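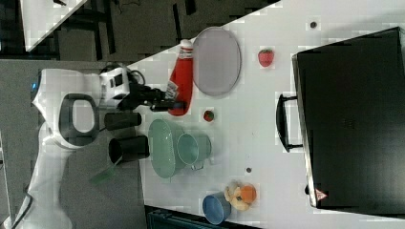 *Fig. 1. Arm at the table, gripper next to the ketchup bottle.*

**Gridton Robotics Club, table clearing project, progress report 02/05/2024**

Goal: get the arm to pick up mixed stuff off a table, one object at a time, and put each thing where we tell it. Food, dishes, whatever is there.

What we did so far
- camera mounted on top of the gripper, calibration redone twice
- 21 objects on the list, 16 have grasp settings saved
- 100 test picks logged in the Arkier sheet (please use the sheet, not the chat)

Problems. Ketchup bottle is the worst one. When its lying on its side the gripper goes for the label end and it rolls. We tried a slower close, helped a bit. Strawberry is small so we lowered the approach height, still misses sometimes. Plate is a differnt problem, needs to be grabbed by the rim and we have no code for that yet.

Cups are okay standing up. Tipped over, not okay.

Next: finish the last grasp settings, write the rim grasp, rerun everything with the objects moved. Final demo is in August.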